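Ticket 274: Intermittent loss of network in rear rooms, Stotcombe site

Status: Resolved, monitoring
Category: Network / wired and wireless
Priority: Medium
Site: Stotcombe, ground floor rear
Raised by: Stotcombe front desk
Assigned to: Flellcombe support

Summary

Users in the rear rooms lose their connection for between one and three minutes at a time, several times a day. The front office is not affected. Shared drives drop, the phones re-register and any open remote session has to be started again. First reported in October, although the site says it had been going on for a while before that.

Equipment involved

Comaden 8-port switch, wall cabinet, rear corridor
Comaden access point, ceiling, rear corridor
Tseng router, front office comms cupboard
One buried run of cable between the comms cupboard and the rear cabinet, length given on the site drawing as 53 metres
Power for the rear cabinet taken from a double socket on the corridor ring

Log

Entry 1

Checked the router remotely. Uptime is good and there are no drops on the outside line. The router log shows the link to the rear switch going down and coming back. Both sides renegotiate at the full rate each time. No pattern by hour on the first day of logging.

Asked the site to confirm whether the lights on the rear switch go out completely or whether only the uplink light changes. The answer decides whether we are looking for a power fault or a cable fault.

Entry 2

Site reports that they have not caught it in the act. The cabinet is locked and the key is kept at the front desk, so by the time anyone gets there the link is back.

Turned on remote logging for the switch. The switch does not keep its log through a restart, which means an empty log after a drop would itself point towards power.

Entry 3

Three drops overnight and through the morning. The switch log is continuous across two of them and starts afresh after the third. This does not fit a single cause. Either the switch is restarting some of the time and losing its uplink at other times, or one of the drops was a person pulling the plug.

Site confirmed that the cleaner unplugs the lower half of the double socket for the vacuum. The cabinet feed was in the lower half. Moved to the upper half and labelled. That accounts for the third drop but not for the other two.

Entry 4

Swapped the patch leads at both ends of the buried run. Old leads kept in a bag marked with this ticket number. No visible damage on either, but the clip on the cabinet end was broken and the plug could be pulled out with very little force.

No drops for the rest of the day. Left open.

Entry 5

Two drops the following afternoon, both with the switch log continuous. The patch leads are ruled out.

Ran the cable test from the switch. Three pairs pass. The fourth pair reports an open at a distance of nearly 53 metres, in other words at or very close to the far end. A second test ten minutes later passed all four pairs. An intermittent open at the end of a run is usually the socket or the panel and seldom the cable itself.

Entry 6

Site visit. Rooms checked from the cabinet outwards, with a laptop on a direct lead in each.

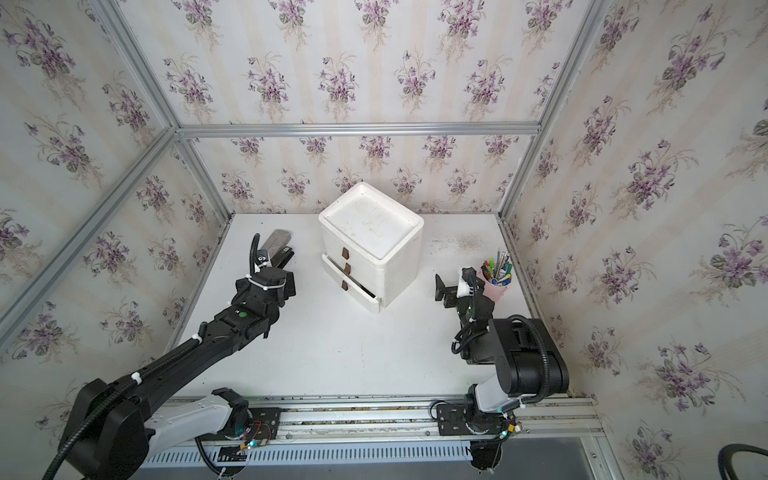 Findings at the comms cupboard

The buried cable ends on a panel behind the cupboard door. The door closes against the bundle. Each time it is shut, the bundle is pushed a few millimetres to the left, and the cable to the rear cabinet takes most of the strain as it is the shortest in the bundle.

On position 6 of the panel, the brown conductor had come partly out of its slot. It made contact with the door open and lost contact at some positions with the door closed. The remaining conductors were seated properly. The cable tie that should hold the cable to the back of the panel was missing.

With a continuous ping running to the rear switch, opening and closing the door by hand produced a drop on four attempts out of ten. This is the first time the fault has been reproduced on demand.

Work carried out

1. Marked the existing position and took the cable off the panel.
2. Cut back the damaged end and stripped it again. There was enough slack in the floor void to do this without a joint.
3. Terminated the cable on a spare position on the same panel, away from the door edge.
4. Fitted two cable ties, one at the panel and one at the upright.
5. Moved the rest of the bundle behind the upright so that the door clears it.
6. Updated the label on the panel and on the drawing inside the door.

Tests after the work

Cable test from both ends passed on all four pairs, repeated after an interval. Door opened and closed repeatedly with the ping running - no loss. The access point and the phones came back without help. Transfer of a large file from a rear desktop to the shared drive finished at the expected speed.

Entry 7

Two working days with no drops in the router log. One user reported slow wireless at the far end of the corridor. The signal there is weak, but it was weak before this work as well. Asked the site to raise it separately if they want a second access point priced.

Entry 8

Still no drops. The site has agreed to leave the upper socket for the cabinet only. We advised a fused spur in its place, to be fitted by their own electrician. Not part of this ticket.

Remote logging on the rear switch will be left on. The old patch leads can be thrown away.

Notes for whoever picks this up next

If the link drops again, look at the switch log before anything else. A log that starts afresh means power: check the socket and the adaptor. A continuous log means the uplink: run the cable test several times, with the cupboard door both open and shut, as a single pass proves very little with this type of fault.

The old position on the panel should not be reused. The slot for the brown conductor is worn and no longer grips. It has been covered with red tape. A replacement panel is on the parts list for the next planned visit to Stotcombe.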